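Weekend Baker's Assistant — Mistby
Posted 2022-01-24

Branley is a small neighborhood bakery on the corner by the Mistby library, and we are looking for a friendly early riser to join us on weekends. We opened with one oven and a borrowed mixer, and these days we send out 272 loaves on a good Saturday morning, plus more cinnamon buns than we ever planned on. It's a happy kind of busy, and we could really use another pair of hands!

You don't need to have worked in a bakery before. Some of our best people came to us from offices, from school cafeterias, or straight from their own kitchens, and we're glad to teach anyone who likes getting up before the birds (coffee is on us, and so is breakfast). 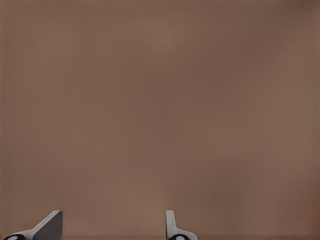
What you'll be doing

Shifts start at 5 in the morning and finish by noon. You'll weigh out flour, shape rolls, load the racks, and help at the counter once the doors open. There is some lifting, and you'll be on your feet for most of the shift, so please wear shoes you trust. We close for one week every November, and that week is paid.

What we offer

We pay an hourly wage that goes up after your first 2 months, along with an equal share of the tips and a bag of bread to take home. If you'd like to learn sourdough or pastry, just say so — we love showing people, maybe a little too much. The Vetbridge bus stops right across the street, though the first one on Sunday runs late, so ask us about sharing a ride.

How to apply

Stop by the shop at 132 Vasseur Street any afternoon, or drop a note through the mail slot with your name, your phone number, and a few lines about yourself. A résumé is fine but not required. Tell us what you like to bake, or what you like to eat, and we'll call you to set up a short paid trial shift.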